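06/07/2022
Tape room, Stoltano reissue

Picked up the live reels for the second Stoltano album. The Falberg deck was still drifting on the first pass, so I cleaned the path, demagnetized the heads and ran the test tape again. Steady now. Reel 2 is the one with the full encore on it, and it needs the most care. Two splices let go during rewind. Both redone with new tape. 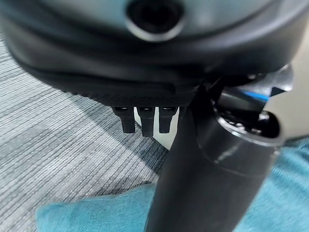
Transferred side A flat, no noise reduction. The box says it was encoded but it sounds wrong with the decoder in, so I left it out and wrote that on the sheet. Bass is heavy up to the third song, then somebody at the desk must have pulled it down - leave that for mastering.

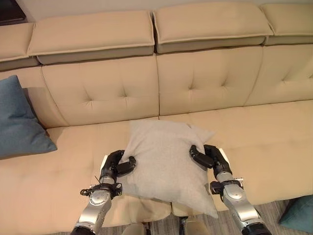 Tallden want the singles first, then the album. The Vuorinen single master has a dropout in the left channel right before the last chorus. The safety copy is duller but clean there. Plan is to patch in the bar from the safety and match the top end by ear. File numbers so far are 1,274 for the flat transfer and 3,748 for the patched one.

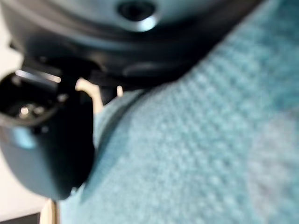

The tape guide on the Falberg needs a new post. The old one has a sharp lip at the bottom and it is marking the edge of the tape. For the replacement I'd like the shape of the black finger on the left in the photo, widest up top and coming down to a blunt, curved tip. Will sketch it at half size before cutting anything. Reel 9 stays in its box until the post is in.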